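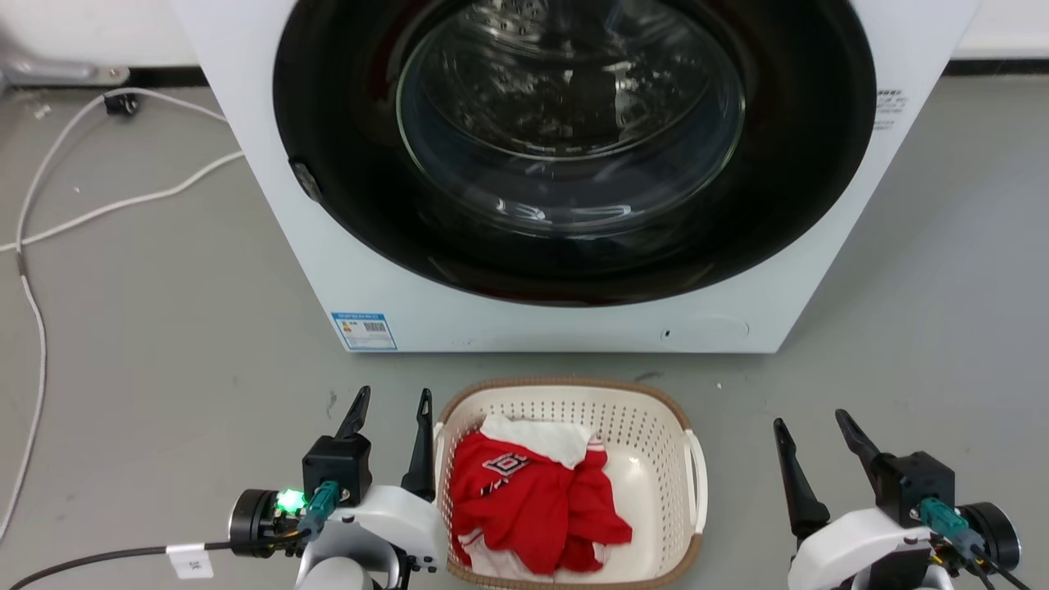 A judge at our March scrimmage told us that two-arm lifts are where most student teams lose their points, and that we'd be better off pushing the basket across the floor and forgetting about picking it up at all. I've been chewing on that ever since and would love some other opinions.

Two arms won't lift a laundry basket level
Posted by breltau_robotics_mom in Student Projects
October 17, 2018
1121 views

Hi everybody! I help out with the high school robotics club in Breltau (I'm the one with the snacks and the spreadsheet, so please be gentle with me on the math). Our kids are getting ready for the Hetham Home Helper Challenge, and their task is laundry. The robot has to take hold of a plastic basket with clothes in it, one gripper on each side, lift it clear of the floor, hold it there for 6 seconds and set it back down in front of the washer. Later there's a bonus round where it moves the clothes into the drum, but we aren't anywhere near that yet.

The kids drive the arms by hand first and record it, then play the motion back. They've logged 43 tries in the spreadsheet. By hand it goes pretty well. On playback the left side comes up before the right, the basket tips, and everything inside slides down to the low end, and then of course it's even heavier down there. We're using a red jersey and some white stuff as the practice load. The whole pile likes to settle on one side, and the rules say we can't arrange it.

Is this a programming problem, a gripper problem, or are we just asking too much of the pointy fingers? The kids are split and I promised I'd ask.

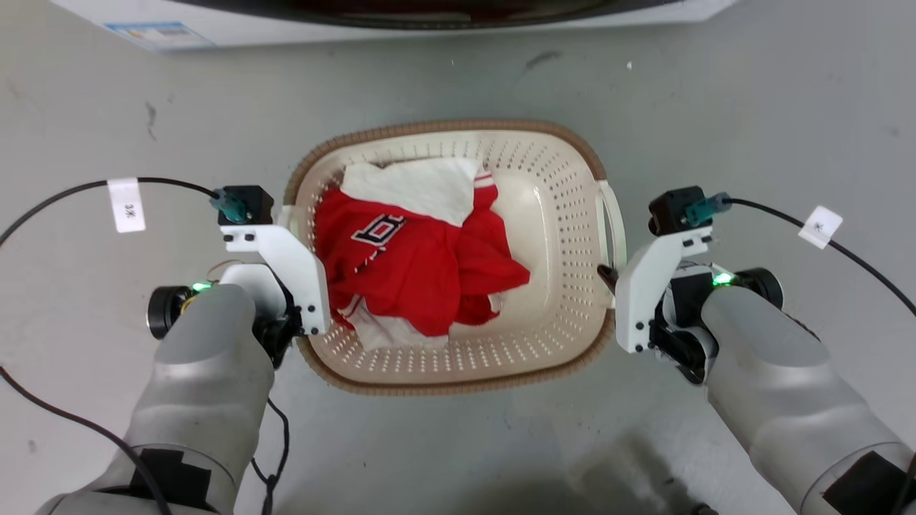 3 replies

hudon_tinkerer
First off, tell your kids they're doing great, this is a hard one! My students did something very close to it two years ago with a storage tote, and we lost most of a semester to the same tipping.

I'd look at timing before anything else. If each arm plays its own recording, a small delay on one of them is enough to tip the load. Here is what we ended up doing:

1. Close both grippers and wait. Don't let either arm start up until both report that they've closed.
2. Run both arms off one clock, so step 280 on the left is step 280 on the right.
3. Lift a tiny bit, stop, compare the two wrist heights, fix the difference, and go on.
4. Only then put clothes in. Practice with the basket empty until it bores everybody to tears.

As for the uneven pile, record some tries with the weight on the left and some with it on the right. Ours were all loaded the same way and the robot learned exactly that and no more (my fault, I was the one filling the tote).

spinCycle
just push it. judge is right

thibodeau_team_mentor
I'd be careful with the pushing advice, because the task as you wrote it says clear of the floor, so please check the rule sheet before the kids throw out their lift. At the Thibodeau regional we had a team slide theirs the whole way and get nothing for it, and there were some long faces on the bus.

The timing advice above is good. I'd add that the fingers matter too. A hard, narrow tip on smooth plastic can pivot, so the basket swings even when both arms are moving together. We wrapped ours in a strip of rubber shelf liner, and if your rules allow it, that's a cheap afternoon. Have them try gripping through the handle openings as well as on the rim, and write down which is which in that spreadsheet of yours.

Also look at your cables at the very top of the lift. One of ours was pulling on the wrist and we blamed the code for weeks.

breltau_robotics_mom
Thank you so much, all of you! I read these out loud at practice and there was a lot of "I told you so" from the programming side of the room. They're putting both arms on one clock this week, and I'm bringing shelf liner (I had half a roll left over from the kitchen drawers). I did check the rule sheet and it does say off the floor, so no pushing for us. I'll come back and post how the empty basket goes.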